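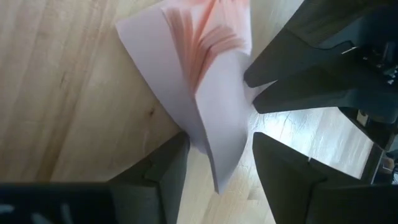
I went to the open day of the Jakab paper mill because my old guidebook gave it only one line, and I have learned to trust the places with one line. It stands at the end of a narrow valley, one hour by bus from Clolletti, and it has been making paper by hand and by machine for a long time. I am not a specialist. I write letters, I keep notebooks, and I like to know where things come from. By the evening I had filled many pages with notes, and I had also a new weakness for colored sheets, mostly the pale pink kind, almost lavender, which looks very good on light wood with a visible grain. The mill makes many quieter colors too, but I will come to this in the right order.

The open day takes place once a year, and this year it was moved from June to the end of summer. Visitors had to reserve a time and wear a mask, and the groups were kept small. I was afraid that this would make the visit cold and hurried, but I had a good impression. In a small group you can stand close to the vats and hear the guide without pushing.

The bus leaves from the square behind the Clolletti train station. Please check the return times before you go, because the last bus goes down earlier than you expect. From the stop you walk up along the river for 15 minutes. The path is not steep, but it has loose stones, and I was glad for my heavy shoes. You smell the mill before you see it: wet cotton, a little like a laundry room, and under it something sour which I could not name. The guide explained later that it is the sizing, a kind of thin glue that keeps the ink from spreading.

We began in the rag room. Before the wood pulp came, all paper here was made from old clothes and linen, and the mill still makes its best sheets from cotton. The bags arrive full of white cuttings from a shirt workshop in the valley. Two women sort them at a long table and take out everything that is not pure cotton. They work very fast. One of them gave me a piece to try, and I could not find anything wrong with it. She showed me one synthetic thread along the edge, and the piece went into the reject box.

The next room is the loudest. The beater is a large oval tub with a heavy wheel, and it turns the wet cloth around and around until only fibers are left. We were told that a full load takes 42 hours for the finest paper. I asked if it is possible to do it faster. It is possible, the guide said, but the fibers become short and the sheet will be weak when you fold it. We put our hands in the finished pulp, and it felt like cold oatmeal.

Then came the part everybody waits for. The papermaker lowers a flat mold into the vat, lifts it, and shakes it two times, once forward and once to the side. It looks like nothing at all. After this he turns the mold over on a felt, and there is a sheet. Each visitor could try once. My sheet had a thick corner and a hole near the middle – the papermaker looked at it politely and pressed it together with the others. They mail it to you when it is dry, if you pay the postage. I paid.

The drying loft is under the roof, and you reach it by a wooden stair that is hard for people with bad knees. The sheets hang over ropes in groups, and the wind comes through shutters on both sides. I counted nothing up there, but a board at the door says that the loft can hold up to 2,212 sheets. It was hot, and the light was beautiful. I would have liked to stay longer, but the next group was already on the stair.

In the last building they have a small museum and the shop. The museum shows old molds, watermarks and the account books of the Levier family, who owned the mill before the present company. One book is open at a page from a bad winter, when the river froze and 2,039 sheets were sold to a printer at half price to pay the wages. I found this page more interesting than all the tools. The explanations are in small letters and are hung rather low, so bring your glasses.

The shop is where you must be careful with your money. The cotton sheets are expensive, and I think they are worth it. The Flilik line is the cheaper one, made by machine and sold in colors, and for daily letters it is very good. I tried it with my fountain pen at the test desk. The ink dried slowly but did not spread, and only the darkest blue could be seen a little from the back side. The envelopes are less good. The glue has a strong taste, and the flaps are short.

Some practical points. The tour takes 2 hours and you stand almost the whole time. There is a water tap in the yard but no café, so eat before or bring a sandwich. You may sit on the wall by the river. Children are welcome, although the beater room is too loud for the small ones. The shop took only cash on the day I was there, and the nearest machine is back in Clolletti.

My own sheet arrived in the mail after nine days, flat between two pieces of cardboard. The hole is still there. I have not decided yet what to write on it.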